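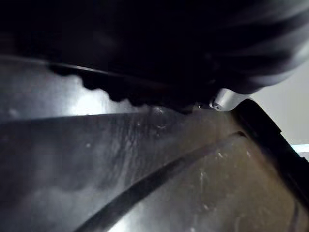
Chapter 3
Smooth and Glossy Surfaces

Key terms in this chapter: gloss, sheen, haze, residue, film, scratch, etch, dwell time, grazing light, finish, test patch

3.1 Introduction

Almost every workroom, kitchen, and service area contains at least one broad surface on which other work depends. Food is set down on it, linens are folded on it, parcels are packed on it, and tools are laid out on it between tasks. When such a surface is in good order, it receives little attention. When it is dull, sticky, or scratched, every task carried out on it becomes slower, and the items placed on it may be soiled or damaged in turn.

Chapter 2 dealt with porous and textured materials, in which soil settles below the level of the surface and must be lifted out. The present chapter turns to materials that are smooth to the touch and reflect light in a regular way. These include glass, polished metal, glazed tile, polished stone, sealed and lacquered wood, and the many kinds of plastic and coated board used for worktops and shelving. They differ a great deal in hardness and in their resistance to heat and chemicals. They are treated together in this book for the reason that they share one practical feature: soil remains on top of them, and so does whatever the worker leaves behind.

Students often assume that a smooth surface is an easy surface. It is true that loose soil can be removed from it with little effort. A smooth surface also shows faults that a rough one conceals. A thin film of detergent that would pass unnoticed on brick or unfinished wood will appear on a glossy worktop as a gray haze, and a single coarse particle dragged under a cloth may leave a line that cannot be removed by any amount of later cleaning.

3.2 What the Reader Will Learn

After completing this chapter, the student should be able to:

Explain the difference between gloss and cleanliness, and describe a case in which a surface has one without the other.

Inspect a smooth surface under grazing light and record its condition in the correct terms.

Choose a cloth, a cleaning solution, and a method of drying suited to the material.

Carry out a test patch and judge the result before treating the whole surface.

Recognize damage that calls for repair and refer it to the proper person.

3.3 Gloss and the Behavior of Light

A surface appears glossy when it returns most of the light that strikes it in a single direction. A mirror does this very well. A sheet of paper does it poorly, scattering light in all directions, and is described as matte. Between the two lies a wide range of finishes. In this book the word gloss is used for a strong and clear reflection, and the word sheen for a soft one in which shapes are blurred.

The color of a glossy surface is seldom seen by itself. The eye receives the color of the material together with reflections of the walls, the windows, the lamps, and any object standing nearby. A plain gray worktop may look nearly white toward a window and almost black beside a dark cabinet. Some coated materials are slightly translucent in their upper layer, and in these the effect is stronger still, with light passing a short distance into the coating before it returns. The student who is asked to report a stain must therefore look from at least two positions. A dark patch that moves when the observer moves is a reflection. A dark patch that stays in its place is a mark on the surface or within it.

Grazing light is the most useful aid to inspection. A lamp is held low and to one side, so that the light travels nearly parallel to the surface. Dust, dried drops, and fine scratches then stand out clearly. The lamp should be moved slowly from one end to the other and the inspection repeated from an adjoining side, as a scratch that runs in line with the light may be missed on the first pass.

3.4 Soil, Film, and Damage

Three conditions must be kept apart in any written record.

Soil is matter that has come to rest on the surface and does not belong there. It includes dust, crumbs, grease, fingerprints, and dried liquids. Soil can be removed, and the material beneath it is usually unchanged.

Film is a thin, fairly even layer, most often left by earlier cleaning. Hard water, too much detergent, polish applied over old polish, and cloths rinsed in a dirty bucket are the common causes. Film dulls the reflection over a wide area and is frequently mistaken for wear. Before any surface is reported as worn, a small area should be rinsed with clean water and dried. If the gloss returns, the fault is film.

Damage is a change in the material. A scratch is a groove cut by something harder than the finish. An etch is a dull spot made by a chemical, such as lemon juice left on polished marble. Heat may whiten a lacquer, raise a blister in a coated board, or leave a ring. Damage is not removed by cleaning, and efforts to scrub it away generally make it larger.

3.5 A Case for Study: The Packing Room at Wonau

The following case is used throughout the chapter. Students should read it now and return to it when answering the review exercises.

The firm of Terach operates a packing room at Wonau, where glassware and small household goods are wrapped and boxed. The room contains a long bench with a smooth gray coating. The bench was wiped at the end of each shift with a solution mixed by whoever was on duty. In March, the supervisor noted that the bench had lost its gloss along the side nearest the windows and that wrapping paper had begun to drag on it. A request was made for a new bench top.

Before the request was approved, the housekeeping department inspected the bench under grazing light. The dull band was found to be an even film. Beneath it lay a small number of true scratches, all of them near the place where cartons were pulled across the bench. The solution in use was measured and found to contain 110 milliliters of concentrate to 1000 milliliters of water. The instructions on the container called for 3 milliliters in the same quantity of water.

A test patch was rinsed twice with clean water and dried with a soft, lint-free cloth. The reflection returned. The full bench was then treated in the same way, a measuring cup was fixed beside the sink, and a mat was placed where the cartons were handled. The scratches remained, and were entered in the room record. The request for a new top was withdrawn.

A second site, at Gastow, used the same concentrate on sealed wooden shelving. There the film had softened the sealer in places, and rinsing alone did not restore the finish. This second result is discussed in Section 3.9.

3.6 The Standard Procedure in Outline

Each step below is treated in full later in the chapter. The outline is given here so that the student may see the order of work as a whole.

1. Clear the surface. Lift objects; do not slide them.
2. Inspect under ordinary light and then under grazing light. Record scratches, chips, and stains.
3. Remove loose grit with a soft brush or a dry cloth, working toward one edge.
4. Prepare the solution by measure, using clean water.
5. Treat a test patch in a corner and allow it to dry.
6. Clean the whole surface in straight, overlapping strokes. Turn the cloth often.
7. Observe the dwell time stated on the container.
8. Rinse with a second cloth and fresh water.
9. Dry at once, and inspect again.
10. Return the objects when the surface is fully dry.

Step 3 is the one most often left out in practice – and its omission accounts for much of the fine scratching found on otherwise sound worktops. Grit carried under a damp cloth acts as an abrasive. Brushing a bench takes very little time.

3.7 Before You Begin the Chapter

Students will need two soft cloths, a small brush, a hand lamp, a measuring cup marked to 100 milliliters, and a copy of the Xaba surface record sheet printed at the back of this book. Gloves should be worn whenever a concentrate is handled. Products must never be mixed with one another, and no product may be used if its label is missing or cannot be read.

Choose one smooth surface in the classroom or at home and complete the first part of the record sheet before reading further. Note the material, if it is known, the direction of the main light, and any area where the reflection is blurred or broken. Leave the column headed "Cause" blank. It will be filled in at the end of Section 3.8.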